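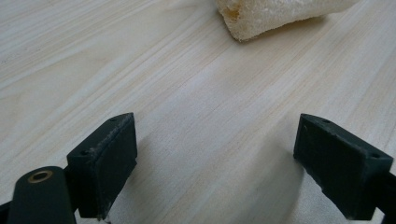

Torn white bread on the bench top, August.

Bread laboratory, notebook entry, Saturday, continued from the previous page
Entered by Sheyla Chambi. Read and countersigned by Khôi Văn.

Subject: staling of the plain white tin loaf, second series. Flour from Bremer, yeast from Dristen. Recipe unchanged from the first series apart from the water, which was raised at the request of Haziq Harahap.

The doughs were mixed in the order given on the planning sheet. Dough 4 came off the hook slightly tighter than the others and was given a longer rest before dividing. This should be borne in mind when its crumb figures are compared with the rest. Dough 5 was divided without difficulty. Each batch was scaled at 300 g per piece, moulded by hand and proved in the left-hand cabinet, the right-hand one still being out of service pending a new door seal.

Oven loading followed the usual pattern. The rear of the deck continues to colour the crust more quickly than the front, and the loaves were turned once. Taha Ait Brahim has asked that the turning time be written on the batch card in future; the column headed "remarks" may be used until new cards are printed.

Storage. One set of loaves was placed in paper, one in closed bags and one in the refrigerator. As expected, the refrigerated set was the firmest at the first reading. Paper gave a hard crust with a crumb that was still acceptable. The bagged loaves kept a soft crumb but lost all crispness, and two members of the panel noted a faint sour smell on opening. Whether this comes from the bread or from the bags has not been settled. A bag from the Dirnolska stock should be left sealed and empty overnight, then smelled by the same two persons.

Reheating. Slices from the refrigerated set were warmed and tasted at once, then again after cooling. The softness returned on warming and was lost on cooling, more quickly than in the first series. Duyên Đào suggests that the slices were cut thinner this time – the guide on the slicer had been moved and was not checked before use. The result is therefore recorded but is not to be carried into the summary table.

Panel sheets are filed under 2155. One sheet has no initials and has been set aside.

Correction to the previous entry: the salt was from the Lại delivery and not from the old tub as stated. The weights given there stand.

Outstanding:
Firmness readings for the last paper-wrapped loaves, to be taken by Haziq Harahap.
Slicer guide to be reset and its position marked in pencil.
Door seal for the right-hand cabinet – order placed, no delivery date received.
Decision on whether a sourdough control is to be added to the third series. Khôi Văn is in favour. Taha Ait Brahim would prefer to finish the plain loaf first.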